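From: Duyên Âu
To: Otine users list
Date: Wed 25 December
Subject: Re: Otine arm kit, gripper and cabling

> Has anyone had the Flamstead version of the kit long enough
> to comment on the gripper? The Kadedari listing only says
> "parallel jaws, servo driven". We want it for sorting small
> blocks, nothing heavy. Also, is the cable routing as untidy
> as the forum posts make out?
>
> Lâm

Lâm,

We have had ours since October. It is the orange and white printed set, mounted so that it reaches down over a dark grey mat. The test job is close to yours: one red cube, one blue cube, and a small open white box as the target.

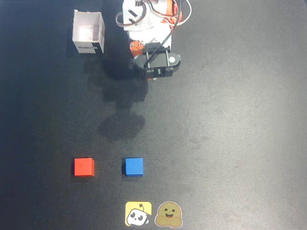 I ran 200 cycles per colour at the default speed. The red cube was missed 3 times and the blue cube 15 times. I put the difference down to my own calibration, as most of the blue misses came before I redid the zero offsets. Firmware is build 2118. Earlier builds hold the wrist less firmly at full reach, so update before you measure anything.

On cabling, the posts are fair. The leads to the lower servos hang in loops either side of the white wrist housing, and the long black one crosses over the gripper plate. Leave enough slack for the full wrist turn, then tie it at the forked link. The clips in the bag are too small for the bundle and I stopped using them.

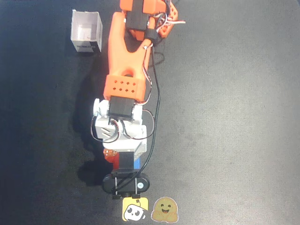 Spares and support

Flamstead sells the servos singly. The printed brackets come only as a full set, so a cracked wrist housing means buying the lot or printing your own. The files are on the Otine page, under the older kit name. Support answered my one query within a week.

I can send you my offsets file if you go ahead.

Duyên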